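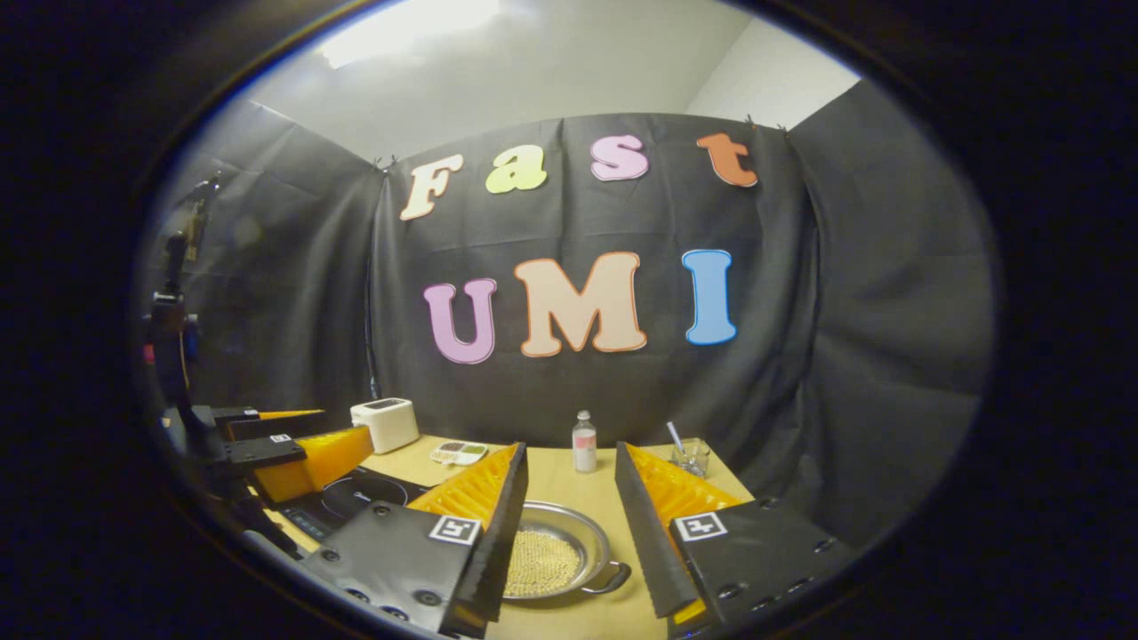
Kirsty Waaka asks whether a pan may be left on the induction hob between sessions, as she has had different answers from different people.

It may not. Pans are to be moved to the table or the drying rack once the hob has been switched off. The glass surface marks easily and should be kept clear.

Which pans are suitable for the hob?
Any pan with a flat base that holds a magnet. Thin metal pans with looped handles can become hot at the handle, and a cloth must be used.

May I use the toaster at the same time as the hob?
Yes, provided that they are plugged into separate wall sockets. Extension leads are not permitted in the Brarkby kitchen.

Where should dry goods be kept?
In lidded tubs on the lower shelf, labelled with your name. Open pans of small dry items are easily knocked over and must not be left out overnight.

Are glasses and straws provided?
Glasses are provided. Straws are not, and users should bring their own.

How do I report a breakage?
Please write to Rowena Cruzado at the Stubbs office, or telephone extension 178. Breakages reported on the same day are not charged.

Last revised Feb 20, 2019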